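Drement two-arm bench kit – anyone else had one past the first month?

gripe_strength
Two arms, two grippers, a head camera and a subscription I keep meaning to read.

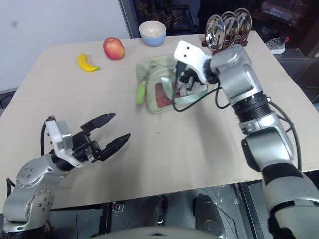 Bought it through the Altotdale reseller in October. Setup took me an afternoon and most of an evening, and I'd call the manual optimistic. Once it's up, though, the arms are smooth and quiet enough that my wife takes calls in the next room. Rigid stuff is fine. Soft bags are where I start talking to it. The stock fingers come to a point, and a point is not what I'd choose for thin plastic.

Has anyone tried the Grivent soft pads? Do they fit without shimming?

torquemada_jr
Which plan are you on? The basic one caps you at 26 saved tasks, and they count every edit as a new task until you go in and merge them. I found that out at 11 at night.

gripe_strength
Basic. And thank you, I've now been and looked, and I own nine versions of "put bag down."

benchrat
I have the Grivent pads. They fit, sort of. You lose a little opening width and the bolts they send are too long, so have a hacksaw handy. Grip on bags is much better. Plates got worse for me, because the pads are fat and my rack slots aren't.

lowbacklash
I'll be the grump. $820 a year for the service plan on top of the hardware, and what you get is a calibration visit and a phone number. I had the Craddock single arm before this. Uglier, slower, one arm short, and it never once asked me to log in.

torquemada_jr
The Craddock also couldn't hold a grocery bag and do anything else at the same time, seeing as it had one hand. I don't love the plan either, but the second arm is the whole point of buying this.

lowbacklash
I managed with one arm and a chair to lean the bag on. The chair has no subscription.

Dynwen_P
Dynwen here (Dynwen Parri on the invoices, Dynwynwen on one of them). I'm on my second year with the kit. The calibration visit is worth having once. After that you can do it yourself with the printed board, and the phone people will walk you through it if you sound sad enough.

On the bags: drop the grip force a notch and slow the lift by a third. Tuck any handles out of the way first or the wrist cables will find them.

benchrat
Seconding the cables. Mine are zip-tied and still get ideas.

gripe_strength
Force down, lift slowed, handles tucked. I've ordered the pads as well, and a hacksaw blade. Will report back on whether the 3 mm ones leave room for plates.

lowbacklash
I still have the chair if you want it.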